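The Drone Wall Arithmetic Still Doesn't Add Up

I've now read the Zallstead paper on cheap air defense twice, and I like it less than I did in February.
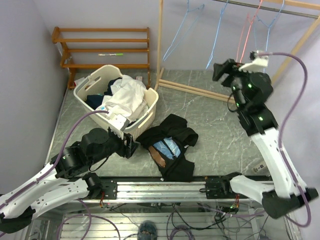

What the paper claims

Zallstead says a mid-sized country can protect its power plants and rail yards from attack drones with a belt of low-cost interceptors. Its model sends 500 drones over the border in one night and has the belt stop all but 149 of them. The authors call that a success. I keep wondering who is standing under the 149.

The price comparison is the part that gets quoted everywhere. One interceptor against one drone looks like a bargain on a chart. But the chart leaves out the radar, the crews, the fuel, the spare parts and the people who have to stay awake at 3 a.m. waiting for something that may not come. Put those back in and I doubt the bargain survives. The paper gives them a footnote.

Where the numbers come from

Most of the test data was supplied by Voleck and Merent, and both of them sell interceptors. I'm not saying anyone cooked the results. I'm saying that 191 test shots on a clear range, against targets flying a known route, tell me very little about a wet night with jamming and decoys. Hồ, the only outside group that looked at the data, asked for the failed shots to be broken out by cause. The final version still doesn't do it.

And the other side gets to shop too

Every one of these studies seems to assume the attacker will sit still for ten years. Why would he? If the belt works, he buys faster drones, or twice as many, or goes back to missiles. Then we'll be told the belt needs a second layer, and I can guess which two companies will be happy to build it.

Maybe some version of this is worth paying for. I'd want to see a small stretch built first, tested by somebody with nothing to sell, with the misses published next to the hits. Until then I'd vote no, and I've written to my representative to say so.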